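We use cookies to remember your settings and to see which pages get read. Accept | Manage

Trestumside Neighbours Help
Home help and gadgets > Open questions

Was the kitchen robot at the Kestard open day doing it by itself?

Print this page | E-mail this question

Asked Aug 16, 2025

I went to the open day at Kestard with my mum, who is 80 and has bad hands, and we stood at the kitchen table bit for longer than at anything else. They had a robot arm working on one of those pale green breakfast makers, the sort with a little pot on one side and a sandwich or waffle part on the other. The man from Aver kept saying it was "learning the kitchen". Mum was quite taken. I wasn't, but I couldn't say why on the spot.

My worry is that I couldn't tell who was driving. There was a curtain further back and people going in and out. When I asked whether anyone was steering it I got "it's a mixture", and then he started on the price, which he put at 3,000 a year once it's on sale, with no date for when that is. Mum now wants to put her name down. Is there a way of telling from the outside, and what should I ask before she signs anything?
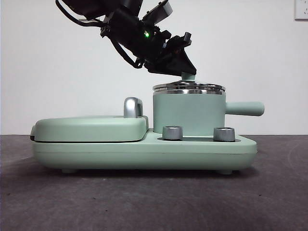

Gönül Kocabaş

It's the lid that bothers me, I suppose. Mum can't get lids off, so a machine that takes lids off sounds made for her. But I only saw it do the one lid on the one pot, and when I asked for a jam jar he said that wasn't part of today's programme.

3 answers | Sorted by: most useful

Answer from Pejman Asadi

You can't tell by looking at the arm. One driven by a person with a controller and one running on its own can make exactly the same movement. "It's a mixture" might be a fair answer or it might mean a person did all of it while you were standing there, so make them split it up. I'd put these to them by e-mail so that you have the replies in writing:

Was anyone controlling the arm during the demonstration I watched, for all of it or part of it?
How many tries in a row does it manage without a person stepping in?
Has it been tried with a pot it hasn't met before, in a kitchen that isn't yours?
What does it do if it drops something hot?
If a person does take over from elsewhere, can they see into the house, and who are they?

The last one matters more than the rest for your mum. Plenty of these arms carry a small camera down by the fingers so they can see what they're holding, and that camera would be pointing at her worktop and whatever is past it. The view is something like this:
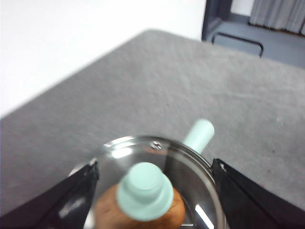
The pot lid between the two fingers, knob towards the camera.

Look how much of the room gets in as well, right back to the curtain. Ask where the pictures are kept and for how long.

On the lid itself, picking up a light lid by its edges or its knob is a decent bit of work for a machine and I don't want to run it down. It's still a long way from a jam jar. A jar needs one hand to hold and another to twist, with some strength behind it, and I saw one arm on your table. I would want to see the jar.

Don't pay a deposit. If they say names on the list are free, read what the list lets them do with her phone number.

Was this useful? 4 people said yes

Answer from Sombat Hemmin

went to the one in March and it was the same sort of patter, different table. I stayed 2 hours and had a sandwich. They are nice people but its a sales day. My wife uses a rubber grip thing for jars, cheap as chips, get one of those

Answer from Xiaoyan Zeng

I think the other answers are a bit hard on them. An open day is meant to show what works, and I'd do the same if I had a stall. I asked the younger woman there and she was quite happy to say that it gets shown a job many times over by a person before it tries alone. I didn't ask which part we were watching, so that doesn't help you much, sorry.

What I would say is ask for a home visit before anything is signed. Ruangrit did that for my uncle with his stairlift and it saved him a mistake, as the thing wouldn't have gone round the bend. If Aver won't bring the arm to your mum's kitchen and use her own pans, I'd leave it another year.

Reply from Gönül Kocabaş

Thank you all. I've sent Pejman's list off nearly word for word and added the jam jar. Mum says she's still putting her name down if it's free. Sombat, what is the rubber thing called?

Related questions
Do tablet dispensers with an alarm need a phone line?
Kettle tippers, which ones fit a square kettle?
Robot vacuum keeps stopping at the rug
Cancelling a waiting list deposit, has anyone managed it?
Pongsak Sitthichai's list of repair mornings in Trestumside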